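Jiswood Walk FAQ

Hi, and thanks for stopping by! I've walked the Jiswood Walk end to end twice now, and ever since I put my trip diary up I get a lot of mail with the same questions in it. I love getting mail, but I'm slow at answering it, so please look through this page first. If your question isn't here, write anyway.

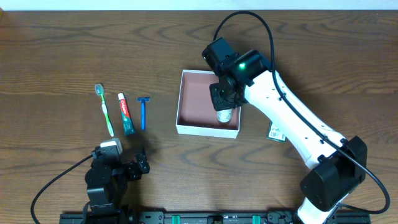
Page last updated: Monday, November 24, 2025

How long is it?

The full route is 219 miles, from the old mill in Fitzgerald to the harbor at Valmont. You'll see shorter numbers in older guides. Those leave out the loop over the ridge, which was added later and is the best part if you ask me (I wouldn't skip it even in fog, and I've had it in fog both times).

Which direction should I go?

I start in Fitzgerald. The first few days are flat and kind to your feet, and you finish at the sea, where there's fried fish. My friend Enda Dunne swears by going the other way so the wind's at your back. He may have a point about the wind. He also has to end his walk in a mill parking lot.

How hard are the hills?

Not bad! The highest point is 1,898 feet and you get there on a wide farm track. What wore me out was all the little ups and downs after the reservoir, where the path can't seem to leave any small hill alone. Take poles if your knees complain. I carry two and mostly use one.

When should I go?

May or September for me. I did a piece of it in February once and had a great time, but the days were short, most of the cafes were shut, and the low fields by the river were more lake than field. If you want to go in winter, pick the northern half and book your beds before you leave home.

What do you carry?

A lot less than I used to! On my first walk I had a full-size towel, a hardback book and jeans. Jeans! Now it's the clothes I'm wearing plus one spare of everything that touches skin, a warm layer, a rain jacket, a light pair of shoes for evenings, and one small bag for washing things. I lay it all out at home the night before and then take something away. It's usually a shirt.
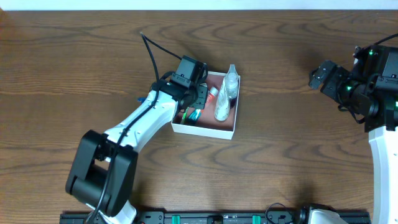 The other thing I cut down on is food. You pass a shop on nearly every day of the route, and I was hauling three lunches over the ridge for no reason at all. I keep a bag of nuts and some cheese on me and buy the rest as I go. The one stretch to plan for is from the reservoir to the ridge inn, where there really is nothing, so fill up on everything before that.

Do I need a tent?

No. There are inns and bunkhouses the whole way. You can camp in a handful of places, but ask at the farm first. I had a lovely night behind the sheep barn past the reservoir and a pretty awful one a few miles further on, on a slope, sliding into the bottom of the tent every half hour.

Where do you stay?

I move things around, but my one fixed stop is Maeve Ó Conaill's bunkhouse, just before the ridge. She does a big breakfast, she has a drying room that works, and she'll tell you what the weather's doing on top better than any phone. Call ahead, she doesn't do online booking. Let it ring a while as she's often outside.

Can I get by without cash?

Mostly. The ferry over the river only took cash when I last crossed, and so did a couple of the bunkhouses. I keep some small bills in my rain jacket pocket and try to remember not to wash them.

Is the path well marked?

Pretty well. Look for yellow arrows on the gateposts. They're good up to the reservoir, then a bit patchy in the forest, where the logging roads keep changing. I went wrong at the same junction both times: you want the grassy track going down, even though the gravel road looks far more official. Carry the paper map too. My phone died in there on the first trip and I spent a long hour with a compass and some strong language.
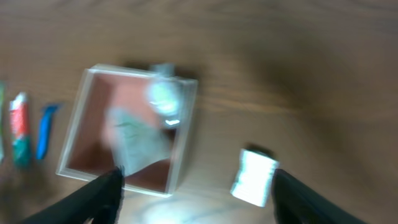 Is there a bus if I want to stop early?

Yes. The Nateck bus stops in most of the bigger villages and runs back toward Fitzgerald. It's number 583, and it's green. Check the times at the stop itself, as the winter timetable is different and the last one goes earlier than you'd like. Wave at the driver or it'll sail right past you (ask me how I know).

Can I bring my dog?

You can, on a leash through the farms, and there are a lot of farms. Several stiles are the tall ladder kind, so it helps if your dog is the size you can lift. Not every inn takes dogs either. I'd sort out the beds first and then the rest of the plan.

What about blisters?

Tape early! The minute you feel a hot spot, sit down on the nearest wall and deal with it. I've pushed on to the next village more than once and paid for it for days. Thin liner socks worked for me, Enda thinks they're silly, try both at home. And please don't set out in brand-new boots.

I packed too much. Can I send things home on the way?
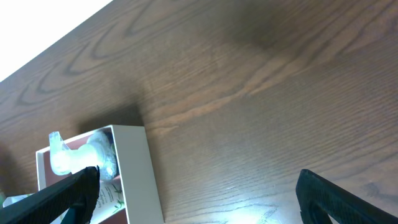

Lots of people do this, and the best place is the post office in the first market town, on day three. By then you know what you haven't touched. They may not have much in the way of packaging, so I ask at the bakery or the grocery store for something the right size. It doesn't need to be fancy. An open white cardboard box, like the one on the wooden table there, is the sort of thing I mean, as long as you can close it up and tape it properly. Put your address on a slip inside as well as on the outside. My book and my jeans both made it home that way, several days before I did.

Is it okay to walk it alone?

I did it alone the first time and with Enda the second, and liked both. You'll meet people in the evenings whether you mean to or not. I sent a message home every night with where I was headed next, and I told Maeve when I planned to be over the ridge. Phone signal comes and goes up there.

How many days does it take?

I took sixteen days the first time and fifteen the second, with a rest day in each. Fast walkers do it in less. If you've got the time, add a day in Valmont at the end. The harbor's nice in the evening and your legs won't want to sit on a train anyway.

Can I use your maps or photos?

For your own walk, sure, print whatever you like. If it's for a club newsletter or a website, drop me a line first and tell me where it's going. I've said yes every time so far.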